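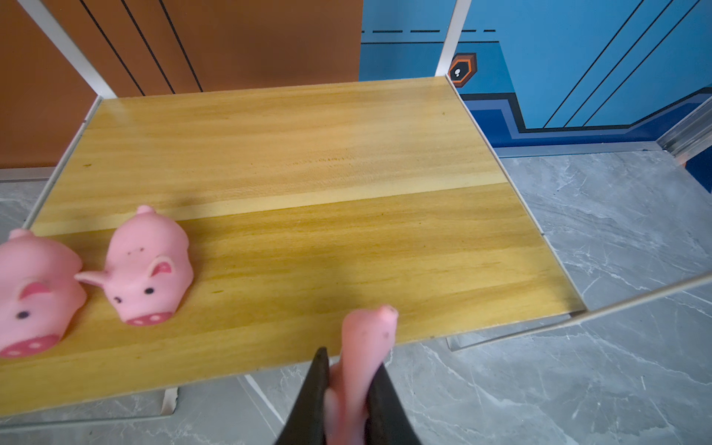 Flivness : le conseil municipal adopte un plan de réduction de l'éclairage public nocturne

Temps de lecture : 3 min

Imprimer | Envoyer par e-mail

Le conseil municipal de Flivness a adopté jeudi soir un plan de réduction de l'éclairage public, qui prévoit l'extinction d'une partie des lampadaires entre minuit et 5 heures du matin. Le texte a été voté à une large majorité, après un débat d'un peu plus de deux heures. Il entrera en vigueur en juin dans un premier secteur, le quartier Alipour et les rues qui longent le canal.

Sur l'ensemble de la commune, 592 points lumineux sont concernés. Il s'agit pour l'essentiel de lampadaires situés dans des rues résidentielles, sur des parkings municipaux fermés la nuit et le long de chemins piétons peu fréquentés après minuit. Les carrefours principaux, les abords de la gare et ceux de la maison médicale resteront éclairés toute la nuit, de même que les passages piétons de l'avenue de Trinder.

« Nous éclairons des parkings dont les barrières sont baissées depuis 21 heures », a déclaré Dragica Yordanov, adjointe chargée de l'environnement et de l'espace public. « Les habitants nous le signalent depuis plusieurs années. Le plan commence par ces endroits-là, puis il s'étend aux rues où le trafic de nuit est presque nul. »

Les lampes au sodium encore en service seront remplacées par des modèles à diodes de teinte plus chaude, dirigés vers le sol. Les services techniques estiment que la consommation électrique des points concernés baissera d'environ 65 % une fois l'ensemble des travaux terminés. Les économies réalisées seront affectées en priorité à l'entretien des armoires électriques, dont plusieurs ont connu des pannes répétées l'hiver dernier.

Le volet consacré à la biodiversité a été préparé avec l'association naturaliste Skustine, qui suit les populations de chauves-souris le long du canal. Ses relevés montrent que les animaux évitent les portions de berge les plus éclairées et font de longs détours pour rejoindre leurs zones de chasse. « Le canal est le seul couloir continu entre le bois de Trinder et les prairies au sud de la ville », a rappelé Mehrangiz Daneshvar, chargée d'études au sein de l'association. « Nous referons les mêmes relevés, aux mêmes endroits, pour comparer. »

Plusieurs élus ont fait part de leurs réserves. Rodrigo Llorente, conseiller du groupe d'opposition, a demandé que les rues empruntées par les salariés de l'équipe de nuit de la zone d'activités soient retirées de la liste. Cet amendement a été accepté pour la rue des Tanneurs et le chemin de l'Écluse – la rue du Moulin, également citée, fera l'objet d'un examen séparé. Un second amendement, qui proposait de repousser l'extinction à 1 heure du matin le week-end, a été rejeté.

Un bilan sera présenté au conseil six mois après le début de l'extinction dans le premier secteur. Il portera sur la consommation, les accidents de la circulation, les interventions de la police municipale et les remarques reçues en mairie. L'extension au reste de la commune sera soumise à un nouveau vote.

Les riverains du premier secteur recevront un courrier indiquant les rues et les horaires. Une réunion publique se tiendra à 18 h 30 à la salle Alipour, dans la limite de 100 places assises. La carte des points lumineux peut être consultée à l'accueil de la mairie et sur le site de la commune.

Contact presse : Bernadette Holloway, service communication, mairie de Flivness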